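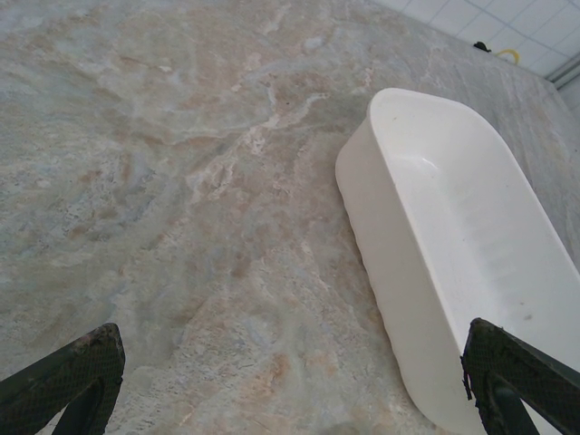

Bancadas Gouveia: leia-me

Versão de 20 de junho de 2018. Substitui a de dezembro, que tinha a coluna de acabamento trocada. Quem baixou a antiga, apague.

O que tem aqui

Fotos e fichas de bancadas de cozinha e do que fica em cima delas: bandejas, travessas, potes, tábuas. Levantamento feito para o catálogo Gouveia, parte dele reaproveitada do inventário Henatus. 2.217 fotos, 223 bancadas, 27 tipos de objeto. Cozinhas de casa e duas copas de escritório.

Pastas

fotos/ - JPG, nome = código da bancada + número de ordem
fichas/ - um CSV por cozinha
padroes/ - recortes só da superfície, sem objeto
velho/ - não usar, fica até alguém conferir

Campos das fichas

codigo - texto
padrao - marmorizado, granulado, liso, madeirado, outro
cor_base - cor que ocupa mais área
cor_veio - pode ficar vazio
brilho - fosco, acetinado, polido
objeto - ver lista em objetos.txt
cor_objeto - idem cor_base
posicao - paralelo à borda, diagonal, encostado na parede
sujeira - sim / nao / nao sei

Como preencher padrao

"marmorizado" é a aparência, não o material. Pedra, laminado, resina, tudo que tem veio entra. Material só se veio na nota do fornecedor, aí vai em obs. Não adivinhar pela foto.

Mármore claro dá trabalho no cor_base. Cinza, azulado, bege e pêssego na mesma peça é comum. Escolher o que cobre mais e botar o resto em obs, separado por ponto e vírgula. Veio branco ou creme vai em cor_veio, mesmo largo.

Bandejas

Bandeja retangular de plástico, canto arredondado: código BR. Parede baixa e fundo quase reto: BR1. Fundo curvo: BR2. Branco e off-white são a mesma coisa aqui, usar "branco". Marca de uso e pontinho de sujeira no fundo contam como sujeira = sim. Sombra não conta, reflexo também não. Na dúvida, nao sei.

Objeto de metal usa outra tabela, ver objetos.txt no fim.

Problemas conhecidos

- 51 fichas sem brilho. Sala escura, não deu pra ver.
- acento quebrado nos CSV se abrir direto no Excel. Importar como UTF-8.
- a série Hustex tem duas bancadas com o mesmo código (a segunda ganhou um b no final, mas só nas fichas, nas fotos ainda nao)
- recortes de padroes/ pegam às vezes um pedaço de objeto no canto. Recortar de novo quando der.
- cor_objeto veio em maiúscula em alguns arquivos. Tanto faz pro script, atrapalha no filtro

Uso

Interno e parceiros Bunine. Pra publicar foto, pedir antes. As fichas podem circular a vontade, só manter este arquivo junto.

Falta fazer

Medidas das bandejas. Juntar BR1 e BR2 se niguém usar a diferença. Conferir velho/.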